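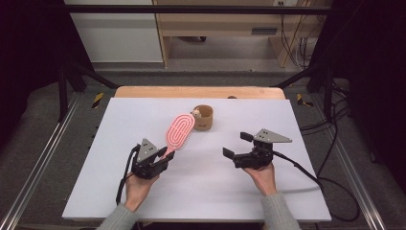
Pinzas manuales Gronska para demostración: prueba de uso
2025-11-09

Las Gronska se venden por parejas y sirven para registrar demostraciones de manipulación sin brazo de por medio. El operador sujeta una pinza en cada mano, ejecuta la tarea y el sistema guarda la trayectoria y la apertura de los dedos. Las usamos desde mayo junto a un puesto de teleoperación Welten, y la comparación es inevitable.

Montaje. Cada pinza sale de la caja con su cable, la placa triangular de puntos ya atornillada y dos juegos de dedos. La calibración pide 3 posturas por mano. El manual de Zollance, el distribuidor, está traducido a medias y omite el orden correcto: primero la izquierda, después la derecha. Al revés, el programa acepta los datos y guarda las manos intercambiadas.

Agarre. Con objetos de mango corto, como un cepillo de pelo, conviene cerrar los dedos en el extremo inferior y entrar en diagonal. En vertical, la muñeca llega al límite cómodo antes de terminar el giro. El gatillo tiene un recorrido largo y bastante lineal. La fuerza no se registra, solo la apertura, y eso se nota con piezas blandas: la demostración parece correcta y el robot aprieta de más al reproducirla.

Dos manos. La segunda pinza debe quedar abierta y a la vista mientras espera. Si se baja por debajo del tablero, el seguimiento la pierde y tarda 2 segundos en recuperarla. Esos tramos hay que recortarlos después.

Cables. Es lo peor del conjunto. Son rígidos, salen por un lado poco afortunado y arrastran los objetos ligeros si se cruzan por delante. Recomiendo sacar el izquierdo hacia la izquierda y el derecho hacia la derecha, con holgura. Una manga ajustada también ayuda.

Rendimiento. Una tanda de 100 demostraciones de recoger y colocar cabe en una mañana; con el Welten necesitábamos el día entero. A cambio, el Welten solo produce movimientos que el brazo puede ejecutar, y con las Gronska hay que filtrar los que quedan fuera de alcance. Tras 500 episodios, los dedos originales presentan desgaste en la punta. El recambio de Grewal encaja, aunque hay que repetir la calibración.

A favor: peso contenido, gatillo preciso, exportación sin formatos propietarios.
En contra: cables, ausencia de sensor de fuerza, documentación.

Para tareas de mesa con dos manos las compraría de nuevo. Para inserciones con poca tolerancia seguimos usando el Welten.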